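Walking the Track at Hevham
Posted in June by the author of Slow Laps

Print this post | E-mail this post

Home - Walks - Garden - Kitchen - About - Archive

I have been meaning to write about the track for weeks, and every time I sit down to do it I end up writing about tomatoes. So the tomatoes can wait (they are doing fine, thank you to everyone who wrote in about the leaves) and today I am going to tell you about my mornings at the Hevham athletic ground, where I have become what I suppose you would call a regular.

It started with my knee. I used to walk the road out past the Baysal warehouse, which has a pretty view for a little while and then a very long stretch of slanting shoulder where the trucks go by. After a winter of that slant my left knee was complaining on the stairs, and a woman at the pharmacy counter told me to go and find something flat. I drove past the ground on the way home, as I had probably driven past it 1000 times before, and for the first time I turned in.

I hadn't set foot on a running track since high school, and the one we had then was cinders. You came home with them in your socks and, if you fell, in your knees. This was a different thing altogether. I remember pressing down with the toe of my shoe like somebody testing a cake, and then looking over my shoulder to see whether anyone had noticed. 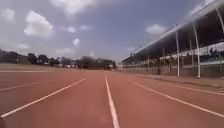 Which lane should you walk in if you're slow? Take one of the outside lanes and leave the inside for people who are running or being timed, unless a sign at your own track tells you something different.

I didn't know that on my first morning, of course. I marched straight into lane one, because it was the shortest way around and I am not proud, and I had a very pleasant lap and a half before a young man came up behind me breathing like a steam iron. He was perfectly nice about it. I moved over so fast I nearly sat down in the grass, and I've kept to the outside ever since. It's a longer lap out there, and I have decided to look on the extra steps as a gift from me to my knee.

What I like best is how little there is to decide. On the road I was always thinking about the next driveway, or the dog at the corner, or whether I ought to cross over before the bend. On the track you pick a line and go along beside it, and your mind wanders off and does what it likes. I have planned whole dinners that way. I've written most of this post that way too, though it was a good deal shorter in my head.

The color is a pleasure all by itself. I call it red when I'm talking to people, but it has a lot of clay flowerpot in it, and a bit of brick, and in strong sun it goes dusty and pale. My old flowerpots do the same thing on the south side of the porch. New ones look so raw next to them that I've been known to leave them out a full year before I'll plant anything in them.
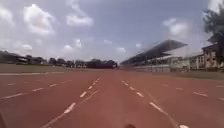 I did go and buy shoes, after all that. My old pair had been with me on the Baysal road for 359 walks (I keep a tally in the back of my kitchen calendar, a habit I got from my mother, who did it with loaves of bread) and the heels were worn down on one side like a pair of doorstops. The new ones are Odow, a brand I had never heard of, and the girl in the store let me trot up and down past the socks until I was sure. They are a little wide in front, the way I like them, and a perfectly awful shade of green.

My routine, since two of you asked for it, goes like this. I get there at 6, before the heat, and I walk 3 laps one way at a dawdle. Then I stop and do my calf stretches, and I have a drink of water, and if there's somebody to talk to I talk to them. After that I do a few more laps at what I call my post office pace - quick enough to get there before closing, slow enough not to arrive red in the face. If the knee is grumbling I skip the second part and go home and have toast.

Monday is my favorite, though I couldn't tell you why. Maybe it's only that the rest of the week hasn't gotten its hands on me yet.

Another thing I've come to enjoy is the long look you get down the straight. My house is tucked in among other houses, and most days the farthest thing I see is the neighbor's garage. I hadn't understood how much I missed having a bit of distance in front of me until I had some every morning. I come around onto the straight and my shoulders drop, I can feel them do it, and I forget to hurry.

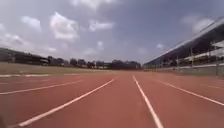 Looking down the straight, with the dry infield grass off to the left.

The grass could use a good soaking, and so could mine, so I won't throw stones. We have had hardly any rain to speak of and my rain barrel has been making a hollow sound since the beginning of the month.

If you have a track near you and you've always thought of it as a place for fast young people, do go and ask what hours it's open for walking. I felt silly for one morning, and then I got over it. Bring water and a hat. Next time I really will do the tomatoes, and I have a jar recipe to go with them that I want to try once more before I let any of you loose on it.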